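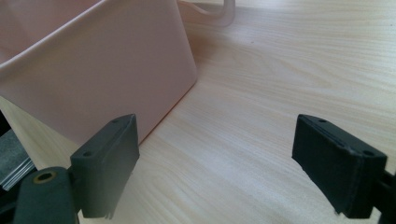 Week 6 – gathering demonstrations with the hand-held gripper. Read before Tuesday's lab, notes are rough. Main point for today: a policy learns what is in the recording, including all the bits you didn't think were part of the task. Look at what the gripper's own view holds at one instant. Two black fingers open over bare wood grain, one of them overlapping the bottom of the pink container, the handle up at the top washed out by the light. That is one observation. The learner gets a long row of these plus the finger opening and the tool pose, and nothing else. It has no idea what you meant to do.

Terms

Demonstration (demo) – one complete go at the task, start to finish, by a person holding the tool.
Episode – same thing once it's saved and trimmed.
Observation – the view plus the tool state at one time step.
Action – where the tool goes next, and how wide the fingers are. Worked out afterwards from the tracking, you don't type it in.

Where the numbers come from

Last year's class set (the Mansilla set) had 1,081 episodes after cleaning. You won't get near that. Each group aims for 200, split over at least 16 start layouts. Etelka's group tried it with one layout and the policy was lovely until somebody moved the container a hand's width, then it closed on air every time.

Bright spots on the table. Pale wood near a window goes almost white and the tracker has less grain to hold on to. Pull the blind or turn the table. Don't do it halfway through a batch without writing it down – lighting change is fine, unlogged lighting change is not.

Recording, in order

1. Check the fingers are tight on thier mounts. Wiggle them.
2. Open fully, hold still for a second, start.
3. Approach at normal speed. Slow careful demos teach slow careful robots.
4. Close, lift, place, open, back away. Keep recording through the back away.
5. Hold still, stop. Say the layout number out loud.

Missed the grasp? Keep going and fix it, if you can do it smoothly. Recoveries are worth having. Drop it on the floor, bin the episode.

Cleaning

Use the Drusevel viewer, login is on the lab sheet. Watch each episode at double speed, mark keep / bin / ask. Two people mark the same batch seperately, then compare. Jalen and Yamila agreed on 88 percent of theirs, and most of the rest were arguments about when a demo ends. Agree on that first.

For the report (one page)

– your layouts, sketched
– how many kept, how many binned, why
– one thing in your data the policy could latch onto by mistake

Questions to Adhiambo, not me, I'm away until the lab. Reading for next week is the Cosov chapter, first half only.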